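Grerkby bench notebook, student sorting project
Thursday, started 9:40

Carried over from last time: the Toretti bracket on the right arm is retightened and the new wrist camera mount is on. The class wants the sorting demo to run from a cold start in December with no one touching the keyboard. We are not there yet.

Morning. Ran homing on both arms. The left one homed fine. The right one stopped short twice with a joint 4 limit error, then homed on the third try after I cleared the old offsets file. The file was from before the bracket work, so the offsets in it meant nothing. Deleted it from the repo too. If your branch still has it, pull before you run anything.

Next was the reach check for the two-arm part of the task. Each arm has its own half of the table, and there is a shared strip down the middle where only one arm may be at a time. The lock for the shared strip is in the Bunnag scheduler, which the second-year group wrote. It works by asking for the strip and then waiting. The problem is that an arm can hold the strip while it is still moving out, and the other one starts as soon as the release message is sent. At slow speed this is harmless. At full speed I don't like it.

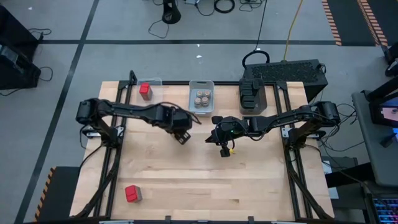 Reach check, both grippers near the shared strip. Red blocks, one in the left bin and one out on the table.

Set the stand-off between grippers to 97 mm in the config. It was 40, which is too tight for the speed we want. With 97 the planner takes a longer way round on some picks near the middle, but it finds a path. Left the old value in a comment.

Ran 107 picks in simulation overnight with the new number, no contacts. That only says the planner agrees with itself. The simulated cables do not exist, so it can't tell us anything about snagging.

Block detection: still on color threshold. Good enough for red. The threshold depends on the lights, and whoever changes the lights has to redo it. Steps are in the Poltent folder under "color", and take a few minutes. The learned detector is on a separate branch and is not ready to merge. It misses blocks close to a bin wall, and its box jumps when the gripper comes into view.

Afternoon. Bins. The group that handles placing wants three drop targets in a row instead of the pair they had been testing with, so the bin poses have to be measured again. We have been storing each pose as a center point plus a height. That fails for bins of different widths, as the safe area for the fingers is different in each. Changed the format to center, height and inner width. The loader reads the old format and prints a warning. Please don't ignore the warning.

Hover height is now one value per bin, measured from the rim. The arm goes to hover, waits for the camera, then goes down. Going down without the wait saves a second or so per place and was the cause of most of the bad drops in the last class session.

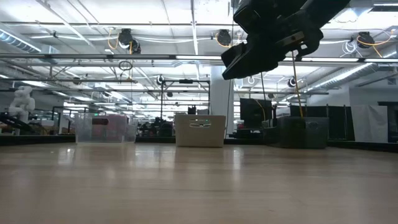 Bunnag group wrote back that the wait should be a setting and should not be hard-coded, and that they would like it at zero for the timed run. They also asked if hover could be one height for all bins, set from the tallest rim, so the scheduler has fewer cases to deal with.

Answered yes to the first. It is a setting now, default half a second. For the timed run they can set it to what they like, as long as the value goes in the run log. On the single height I said no for now. Dropping from the tallest rim into a low bin makes the blocks bounce, and we spent 2 sessions getting rid of that.

Open items:
Release message should be sent after the arm is out of the strip. Belongs in the scheduler, I have opened an issue.
Joint 4 on the right arm, home it five times from cold and write down the result.
Measure inner width for all three bins. Use the steel rule, the tape is off at the hook end.
Redo the color threshold after that.
Print the start checklist again, the copy at the bench still has the old homing order.

Stopped at 4:30. Both arms parked from the script, config pushed to main.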